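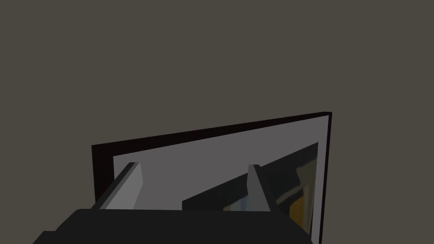
Search this book Go

Chapter 5
What It Costs to Open the Door

Last updated Mar 6, 2026

My first real job was behind the counter of a picture framing shop called Plikis, and for the whole time I worked there I believed the owner was getting rich. I had what I thought was good evidence. A customer would come in with a poster, we'd spend a while holding corner samples against it, and at the end I'd ring up $177. I knew what the materials cost because I unpacked the boxes. The molding, the glass, the mat board, the backing, the hanging wire and the paper tape came to $50 for a job like that. So the shop was making $127 every time I pushed a button on the register. I did that multiplication in my head for a busy Saturday's worth of customers and decided that I, too, should own a frame shop.

You can probably guess where this is going. One September the owner, Chia-jung Yip, asked me to help her sort the bills for the month, and I saw the other pile. Rent. Electricity. Insurance. The payment on the mat cutter. The phone. My own wages, which I had somehow left out of my calculations completely! The pile came to $3,578, and it would have come to $3,578 if we hadn't framed a single thing.

I think about those two piles of paper a lot, and this chapter is mostly about them. By the time you get to the end you should be able to take any small business you know, sort its costs into one pile or the other, and work out how much it has to sell before it stops losing money. None of the math is harder than division. The sorting is the tricky part, and it's where most of my students lose points, so we'll go slowly there.

Before you start

You'll need the idea of revenue from Chapter 2 (price times the number of things sold) and you'll need to remember that revenue and profit are different words for different things. If you skipped the section on reading a simple income statement, go back and at least look at the sample for Ikar, the bakery. We'll be taking that same statement apart near the end of this chapter and I won't reprint it.

Words we'll be using

Fixed cost. A cost that stays the same over some period no matter how much you sell.

Variable cost. A cost that goes up with each unit you sell and goes down when you sell fewer.

Contribution margin. What's left of the price of one unit after you pay that unit's variable cost.

Break-even point. The number of units at which total contribution margin covers total fixed cost, so profit is zero.

Relevant range. The span of activity in which your fixed costs really do stay fixed. More on this in 5.4, and please don't skip it.

5.1 Two piles

Let's go back to the shop. The first pile is the materials pile. If we frame one more poster, we use one more piece of glass. If we frame no posters, we use no glass. Each job brings its own little bundle of costs along with it, and when the job goes away, so does the bundle. Those are variable costs.

The second pile doesn't care how many posters we frame. The landlord wants the same rent in a month when we're swamped as in a month when I spend my afternoons dusting the sample wall. Those are fixed costs.

Students tend to hear "fixed" and think it means "never changes." It doesn't. Rent goes up when the lease is renewed. Insurance goes up because insurance always goes up. What makes a cost fixed is that it doesn't change because of how much you sold this month. A rent increase is annoying, but the landlord didn't raise the rent because we had a good week.

The other mistake is to hear "variable" and think it means "unpredictable." A heating bill bounces all over the place from month to month, and it is still a fixed cost for a frame shop, as the weather sets it and the number of posters has nothing to do with it. Meanwhile the glass for one job might cost exactly the same amount year after year, and it's variable. When you're stuck, ask one question: if I sell one more, does this bill get bigger?

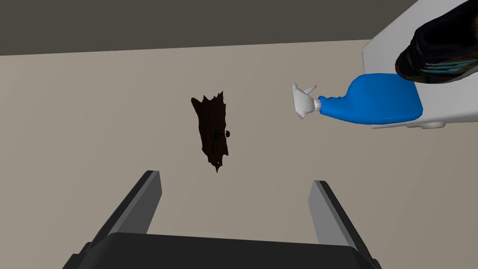
Try that question on a few costs and you'll find some that answer right away and some that squirm. Paper tape, easy, variable. The sign over the door, easy, fixed. Now try electricity. The lights are on all day no matter what, so that part is fixed. But the dry-mount press uses a good deal of power, and it only runs when there's a job in it. So the electric bill is a bit of both, and we call that a mixed cost. In 5.3 I'll show you a quick way to split a mixed cost in two using last year's bills. Until then, whenever I give you an electric bill in an example, treat it as fixed and don't worry about it.

Wages squirm even more. I was paid by the hour and my hours were the same every week, so I was a fixed cost (I've been called worse). If Chia-jung had paid me by the finished frame, I'd have been a variable cost, doing the same work at the same bench. You can't sort wages by looking at the worker. You have to look at the deal. The same goes for delivery: a van you lease by the month belongs in one pile and a courier you pay by the package belongs in the other.

5.2 The frame that pays the rent

Now for the number that changed how I saw that cash register. Take the price of one job and subtract its variable cost:

$177 – $50 = $127

That $127 is the contribution margin. I like the name, because it tells you what the money is doing. It contributes. It goes toward the fixed pile first, and only after the fixed pile is completely paid off does it start turning into profit. My mistake behind the counter was thinking that every $127 was profit from the first job of the month. The early ones were all going to the landlord and the power company and me.

So how many jobs does it take to clear the pile? Divide:

$3,578 ÷ $127 = 28.17

You can't frame 0.17 of a poster, so we have to decide what to do with that decimal. Rounding in the usual way gives you 28, and 28 is wrong. Check it. Twenty-eight jobs contribute $3,556, and the pile is $3,578, so the shop ends the month $22 short. The twenty-ninth job takes the contribution up to $3,683 and leaves $105 of profit. In break-even problems you always round up, even if the decimal is tiny. I mark this wrong on somebody's quiz every single term.

Here it is as a formula:

Break-even units = total fixed cost ÷ contribution margin per unit

And notice what happens after the twenty-ninth job. The fixed pile is gone, so each further job adds its full $127 to profit. That's why the last week of a decent month feels so different from the first week, even though the people at the counter are doing exactly the same work.

What a sale does to you

Across the street from us was a shop called Trajkovski that sold ready-made frames, and it seemed to have a sale sign up permanently. I used to pester Chia-jung to do the same. Suppose she had listened and taken $50 off the price of our standard job. The new price is $127, the materials still cost $50, and the contribution margin drops to $77. The rent hasn't moved at all. Run the division again:

$3,578 ÷ $77 = 46.47

Round up and you get 47. The price fell by a bit more than a quarter, and the number of jobs needed just to reach zero went from 29 to 47. Could the shop find 18 more customers a month? Maybe. Could I have cut and joined 18 more frames in my regular hours? I really don't think so, and if she'd had to hire a second person the fixed pile would have grown too, and we'd have to start the whole problem over.

I'm not telling you that sales are a bad idea. Plenty of businesses do very well on thin margins and a lot of customers, and we'll meet one in the next section: Omora, a print shop with a tiny margin on each copy and a line out the door. The point is to do the division before you paint the sign.

Try it yourself

Stay with the original price of $177 for these. First, find the new break-even point if glass gets more expensive and the variable cost per job rises by $5. Then put the variable cost back to $50 and raise the fixed pile by $177 a month instead. Compare your two answers before you go on to 5.3, and write a sentence or two on which change you'd be more upset about if you owned the shop, and whether your answer would be the same in a month with 50 jobs.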